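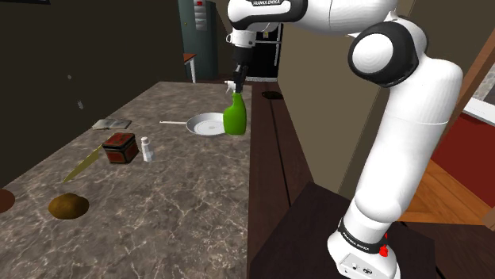 Setting Up Parental Controls and Spending Limits on a Shared Game Console

Idstead Public Library - Digital Services
Last reviewed: Monday, June 29, 2026

Many households share one console among adults and children. The steps on this page explain how to create separate profiles, limit play time, restrict games by age rating, and prevent purchases that were not approved. Menu names differ slightly from one manufacturer to another, but the order of the work is the same on all current systems. Please allow 30 minutes for the full setup.

Before You Begin

You will need the console, a controller, the password for the adult account, and an email address that children in the household cannot open. If the console was bought secondhand, restore it to factory settings first. A console that still carries a previous owner's account may ignore the limits you set.

Install any pending system updates. The family settings menu is sometimes moved or renamed in an update, and it is easier to learn the current version once.

Step 1. Create the adult account

Sign in with the account that will manage the household. This account should belong to a parent or guardian and should be protected by a password that is not used anywhere else. Turn on two-step verification in the security menu. Write down the recovery codes and store them on paper.

Open the sign-in settings and require a passcode each time the adult profile is selected. If this is left off, a child can switch to the adult profile and none of the limits below will apply.

Step 2. Add a profile for each child

Choose "Add family member" or the nearest equivalent. Enter the child's true date of birth. Age filters are calculated from this date, and on most systems it cannot be changed later without contacting customer support.

Do not let two children share a profile. Saved games, friend lists, and play time are all recorded by profile, and limits suited to a teenager will rarely suit a younger child.

Remove or lock the guest profile. Guest access is turned on by default on many consoles.

Step 3. Set the age rating limit

In the content menu, select the highest rating each child may open. Games above that rating will ask for the adult passcode. Individual titles can be allowed as exceptions, and the list of exceptions should be reviewed from time to time.

Please note that ratings describe the game as published. They do not cover voice chat, text messages, or material made by other players.

Step 4. Restrict communication

Set voice and text chat to "Friends only" or "Off." Set friend requests to require adult approval. Some games run their own chat service outside the console's settings - check the options menu inside each online game as well.

Step 5. Control spending

Remove any stored payment card from the console. If a card must remain on file, require the account password for every purchase, including free downloads. Set the monthly allowance on each child's profile to zero and add funds by gift card when needed.

Purchase receipts are sent to the email address on the adult account. Families who find a charge they do not recognize should contact the console maker promptly, as refund periods are often short.

Step 6. Set play time

Choose a daily limit and an hour at which play must stop. Most systems let you set school days and weekends separately. Decide whether the console should show a warning only or close the game when time runs out. A game that closes without being saved may lose progress, so tell children which option is in use.

Checking Your Work

Sign in as each child and try to open a restricted game, then try to buy an item from the store. Both attempts should be refused. If either one goes through, return to Step 1 and confirm that the adult passcode is active.

Further Help

Ismael Cavalcanti, Digital Services Librarian, offers individual appointments at the Drultlow branch. Bring the console only if requested. Appointments may be made at any service desk.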